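4.2 Surfaces, joins and the matter of crumbs

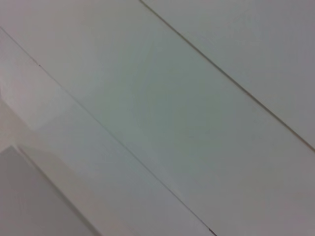 Figure 3. Pale panelled surface with two parallel seams.

Participants in the Kallby households rarely mentioned joins until we asked about them, after which they mentioned little else. The question in the interview schedule was a mild one ("Is there any part of the room you find hard to keep clean?") and was meant to take a minute or two before the section on floors. It took, on average, 11 minutes. Ovens came up, as did the tops of wardrobes, but the talk kept drifting back to the places where one flat thing meets another. Figure 3 shows the sort of surface at issue: smooth, matt, pale grey-white, and interrupted by two thin dark lines, one of them crisp and the other fainter, with a tiny dark speck sitting on it. Most of our participants would have said the speck was the whole problem. The panels themselves take up nearly all the area and attracted almost no comment.

We call this seam attention. The term is ours and we are not proud of it. It refers to the habit of judging a whole surface by the narrowest part of it, and it was strongest in homes where the surfaces were pale and plain. One participant in Tundness, whose kitchen had been refitted the previous December, described wiping the same join each evening "with the corner of the cloth, then the nail, then the other nail". Asked whether this made a difference, she said that it made a difference to her. Her husband, interviewed separately, was unaware that the worktop had a join.

Owners of patterned or darker surfaces reported less of this behaviour, though we would not make too much of the finding. A speckled worktop hides a crumb from its owner very well, and also from the researcher sent to look for it. Our second visits, which were made at nine in the morning to catch the room before anyone had tidied for us, caught several rooms that had plainly been tidied at eight.

The diaries give a slightly different account. Across the 17 households that completed them, entries about joins were short and bad-tempered, while entries about open surfaces were longer and tended towards satisfaction. "Did the top, looks lovely" is typical of the second kind. "That gap again" is typical of the first, and in one diary it is the complete entry for every Thursday. Bråten's earlier pilot in Hollis found the same split, and put it down to the tools people had to hand: a cloth suits a flat panel and is of very little use in a groove. Nseir has argued that the tool matters less than the angle of the light, and that a seam nobody notices at noon becomes intolerable by late afternoon. Our data support both positions a little, which has pleased neither author.

Filling the join was the obvious remedy and was seldom chosen. Three households had bought the Prarnine sealing strip, and one had fitted it. The fitted strip introduced two new edges where there had been one gap, and the participant now cleaned both. She did not regret the purchase but asked us not to write down what it had cost.

We return to the question of light in Section 5, where the evening diaries are treated separately from the morning ones.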